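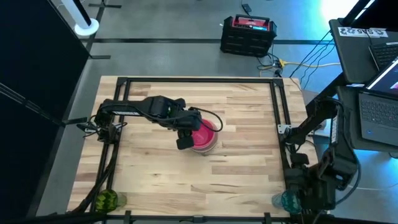
Ostville College
Department of Hospitality and Food Management
Course handout, Unit 2: Planning and Setting the Dining Room
Instructor: Chae-won Song
Issued Wed 2 October

Purpose of this handout

This handout supports the second unit of the course and should be read before the first practical session. It covers table spacing, the choice of tabletop, the cover, and the handling of drinkware. Students are expected to bring a copy to each session. Material on menus and wine service is held over to Unit 4.

1. Terms used in this unit

Cover. The place laid for one guest, including flatware, napkin, plate and drinkware. The word is also used for the guest, as in "a party of 4 covers."
Station. A group of tables assigned to one server.
Turn. The use of a table by one party from seating to departure.
Mise en place. All preparation completed before guests are admitted.
Tumbler. A drinking vessel with no stem and no handle. In this course the term includes both glass and plastic vessels.
Side stand. The cabinet or shelf from which a server restocks a station.

2. Spacing and circulation

A dining room plan begins with the paths people will walk. Mark the route from the kitchen door to the farthest table, then the route from the entrance to the restrooms. Where the two cross, leave enough width for a server with a loaded tray and a guest to pass each other. Only then are tables placed.

Chairs must be drawn on the plan in the pulled-out position. The most frequent error in student plans is to draw them tucked in, which makes an aisle look wider than it will be during service. Plans submitted with tucked-in chairs will be returned without a mark.

Accessible seating is to be spread through the room and must not be grouped at the door or beside the kitchen. Local code governs the minimum clearances. Students should consult the code summary held at the library reserve desk and cite it by section number.

3. Tabletops

A tabletop may be dressed or left bare. A dressed table hides the material beneath, absorbs sound, and requires a supply of clean linen for every turn. A bare table costs less to run but shows every mark.

Wood is widely used for bare tables. Butcher-block tops, made of strips glued side by side, may be sanded and refinished when worn. They must be wiped along the grain with a damp cloth and dried at once. Standing water raises the grain and will, over time, open the joints. Harsh cleaners strip the finish. The finish used must be suitable for contact with food, and the date of each coat should be entered in the maintenance log.

Stone and tile are durable but noisy, and chip the rims of glasses set down in haste. Metal tops are easy to clean and are best kept to outdoor areas or bars.

Whatever the material, a table that rocks is not to be used. Check each one by pressing on opposite corners. Adjust the feet; folded paper or card is not acceptable in this department's training dining room.

4. The cover

The following order is used in all practical sessions.

Set the napkin or show plate first, centered on the chair.
Place forks to the left and knives to the right, blades facing the plate.
Place the soup spoon, if needed, to the right of the knives.
Align the bottoms of all handles one thumb joint from the table edge.
Place the water vessel above the tip of the dinner knife.
Add the bread plate to the left of the forks.

Carry flatware on a tray lined with a clean cloth. Hold each piece by the handle only.

5. Drinkware

Drinkware should be chosen for the type of service, the storage available, and the washing equipment. Stemware suits formal dining. Tumblers suit family service, patios and buffets, and stackable patterns save shelf space. Before placing an order, confirm that the vessel fits the racks already in use.

Colored vessels can brighten a plain table, but they make it harder to check for residue. Inspect them against a white cloth under good light. Textured surfaces hold soil in the recesses and need closer attention.

Handle every vessel by its lower third. Never place fingers inside a rim, even when clearing. A chipped vessel is removed from use at once and entered in the breakage record.

6. Case for discussion: the Okafor dining room

The Okafor is a hotel restaurant in the Sadura district. In February it moved from linen to bare tables. The manager's report gives 3,022 covers for the month and a restocking order of 1,000 napkins. Guests welcomed the new look, but comments about noise increased.

Prepare short written answers to the points below.

What laundry savings would you expect, and which costs would rise in their place?
What steps could reduce noise without a return to tablecloths?
How might the cleaning routine between turns need to change?

7. Reading and assessment

Read Min-kyu Geum, The Working Dining Room (Plurnier), chapter 2. The section on banquet rooms may be omitted.

The scaled floor plan is due at the start of the second practical session. It must show all tables, chairs in the pulled-out position, side stands, doors and walking routes. Late plans lose one grade per day unless an extension has been agreed in writing.

Dress for practical sessions: closed shoes, plain dark trousers or skirt, white shirt, hair tied back.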